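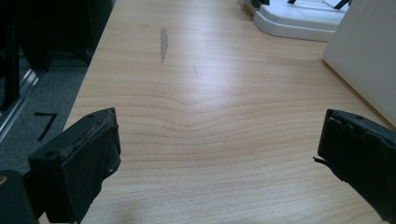
Light wood desk top with a wavy grain near the middle.

About Ehlers Calthorpe

Ehlers Calthorpe repairs, refinishes and resells office and school furniture. We work for councils, colleges, libraries and private firms, and we sell to anyone. Most of what passes through the workshop is desks, tables and storage units. We also take chairs, although only from makers whose spare parts can still be bought.

The company began as two separate businesses. Ehlers was a joinery shop making counters and shelving to order. Calthorpe cleared offices at the end of a lease and sold whatever could be sold. The two shared a yard for several years, and a good deal of the furniture Calthorpe could not sell was bought by Ehlers for its timber. Merging them was mainly a matter of putting both sets of accounts in one place. The joinery shop no longer takes private kitchen work.

What we do with a desk

Every item is given a job number on arrival and checked against the same sheet. The sheet covers the frame, the fixings, the top, the edging and any cable openings. Tops are graded before cleaning and again afterwards, because dirt hides shallow marks and polish hides deep ones. The second grade is the one printed on the sales label.

Grade A tops have no marks visible from a normal sitting position. Grade B tops have light marks which do not catch a fingernail. Grade C tops have marks which do, or edging that has been replaced in a near match. Anything below Grade C is cut down for shelves, drawer bases or packing boards.

Solid timber and thick veneer can be sanded. Thin veneer is sanded by hand only, and printed surfaces are not sanded at all. Printed surfaces are cleaned, filled where the damage is small and local, and otherwise sold as they are with the grade stated. We are sometimes asked to paint them. We do not, as we have not found a paint that stands up to daily use on that kind of surface at a price customers will pay.

Frames are load tested. A standard desk frame is loaded with 100 kg spread across the top and left overnight, then checked for movement at each joint. Frames with welded corners are checked by eye as well. Sit-stand frames are run through their full height range 50 times before they are passed, and the motor is replaced if it stalls at any point. Replacement motors carry their own maker's warranty, which we pass on with the paperwork.

Stock and records

All stock is held in a system called Arnasik, which we had written for us after the spreadsheet became too slow to open. Arnasik keeps the job number, grade, size, fixings and shelf position of every item. It also records which parts were changed, so that a customer who comes back for a matching leg or a drawer runner can be sold the right one. Job numbers are stencilled on the underside of tops and on the inside back panel of cupboards. Please have yours ready when you ring.

Customers with large sites can ask for an Arnasik export of their own furniture. It comes as a plain table and opens in any office program.

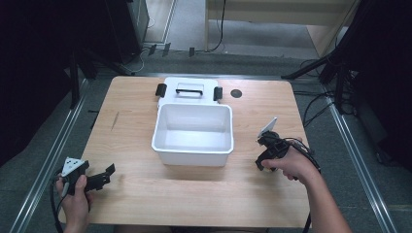
Small fixings are kept by thread and length, with separate stores for metric and older imperial sizes. We hold 3000 lines of hinges, catches, cam locks, feet and runners, and most can be posted the same day if ordered before noon. Lines that have been discontinued by the maker are marked as such in the parts list. Those are kept for repairs and are not sold in bulk.

Finishes

Our usual finish for timber tops is Flurent, a water-based hard wax blended for us to our own recipe. It is applied in thin coats with a light rub down between each. Flurent dries clear and slightly matt. It resists tea, coffee and whiteboard cleaner, but it will mark if a hot pan is left on it or if it is cleaned with bleach. Tops finished with Flurent can be touched up on site without stripping the whole surface.

Oil finishes are available on request and add several days to a job. We do not offer high gloss.

Clearance and delivery

Calthorpe still runs the clearance side under its own name, and the vans are lettered accordingly. A site visit is needed before we quote for clearance above the ground floor — stairs, lift size and parking affect the price more than the furniture does. Items we cannot reuse are separated into timber, steel and mixed waste, and a weight for each is given on the closing note.

Delivery is by our own crew to addresses up to 8 miles from the yard, and by carrier beyond that. Desks go out with the legs off unless you ask otherwise. Assembly is charged by the item.

Visiting

The showroom is at the front of the workshop and opens at 9 am. Trade customers may use the side gate for loading. The workshop floor itself is closed to visitors while the saws are running, but graded tops can be brought through to the counter on request. We close for stocktaking in April, and the dates are put up on the gate and on the contact page once they are fixed.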